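Handout 4 - Looking after the hand-held gripper (Nastau unit)
Notes: Tin-yau Tang. Corrections to Hefin Powell please, before November

Read before you sign one out. Same routine for all of the Ilville units.

Before you go out
- lens first. Dry cloth, no spray
- finger pads: ridges clear, no grit, no tears. Brush, don't scrape
- screws on the finger plates, finger tight then a quarter turn. NOT more, the holes strip
- open/close 12 times by hand, feel for a catch
- write the pad set number in the log (people keep forgeting this)

Grip check
Upright bottle, both pads on the sides, close slowly. Pads should meet it evenly left and right. If one side touches first the linkage is off, stop and re-center.

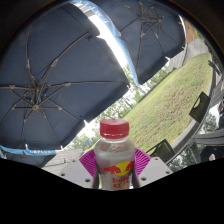
Red screw cap bottle between the magenta pads, both times outdoors under the umbrellas. 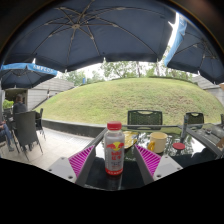

Squeeze, hold, let go, repeat. If the bottle turns in the grip, the pads are worn or greasy. Clean and try again before swapping them.

Pads
Inspect every 200 grasps, replace at 1,000 whatever they look like. Always as a pair, never one new one old. Old pads go in the Prurker box, we send them back.
Fitting: slide in from the tip end, ridges facing in, press untill flat. Gap at the base = take it out and start over.

Linkage
One drop of oil on each pivot, wipe off the rest. Oil on the pads means new pads.
Yang's adjustment sheet is for the older linkage, don't use it on this one

Storage
Fingers open. Closed in the case overnight leaves a set in the ridges. Battery at some 70 percent if it's sitting more than a week, out of the unit.

For next time: bring your log pages, we do pad swaps in pairs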